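4.2 Reporting obligations and the timing of adaptation grants

The second set of cases concerns the reporting rules attached to climate adaptation grants. Under the arrangement adopted by the Darkthorpe Fund, a municipality that receives money for flood defense, heat planning or water storage must file a progress statement before the next payment can be released. The rule was written with large national agencies in mind. Its effects on small local governments have received less attention, and they are the subject of this section.

We reviewed the files of 21 municipalities that held an active grant during the study period. Each file contains the original application, the payment schedule, the progress statements and the letters exchanged with the Fund. Where the file was incomplete, we asked the municipal office for its own copy. In two cases neither side could supply one, and those municipalities are left out of the analysis of payment dates, although they are kept in the analysis of project type.

The main finding is that delay was linked more closely to staffing than to the size of the grant. Municipalities with a full-time grants officer filed on schedule in most reporting rounds. Those that assigned the work to an engineer or a clerk with other duties tended to file late, and the delay grew as the project went on. In Vernotov, a river town that had received money to raise a levee and move a pumping station, the third statement was returned five times for corrections. None of the corrections concerned the levee itself. They dealt with the format of the cost tables and with the wording used to describe households at risk.

Araya (Ayantu Araya, in her review of the same Fund) argues that such returns serve a purpose, and that a fund which does not question cost tables will soon lose the confidence of its donors. We accept this in part. The files show that early questions about cost did lead to better records later. They also show that many returned statements raised matters the Fund could have settled with a telephone call, and that construction seasons were missed while letters were being exchanged.

The coastal district of Birhane presents a different pattern. Its office filed every statement on time but repeatedly reported the same level of progress, and the Fund released the payments without comment. Work on the district's storm drains had stopped for nearly five months before the matter was raised at a public meeting.

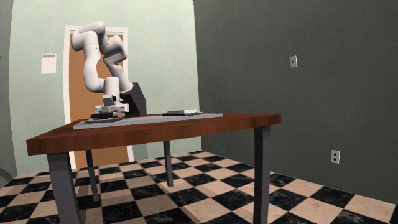 Figure 3. Simulated robot arm above a wooden tabletop.

Taken together, the two cases suggest that the present form measures whether a statement has been filed and gives little information about the state of the work. The Fund's Vusodeck portal, through which all statements are now submitted, checks that each field has been completed and that the totals agree. It does not compare a statement with the one before it. A simple comparison of this kind would have marked the Birhane statements for review in the second round.

Changes to the portal would not resolve the staffing problem described earlier. Several municipal officers told us that they would prefer a shorter form filed more often, and others asked for a single annual statement supported by a site visit. The Fund has not taken a position on either proposal. Section 4.3 considers the cost of site visits and the question of who should pay for them.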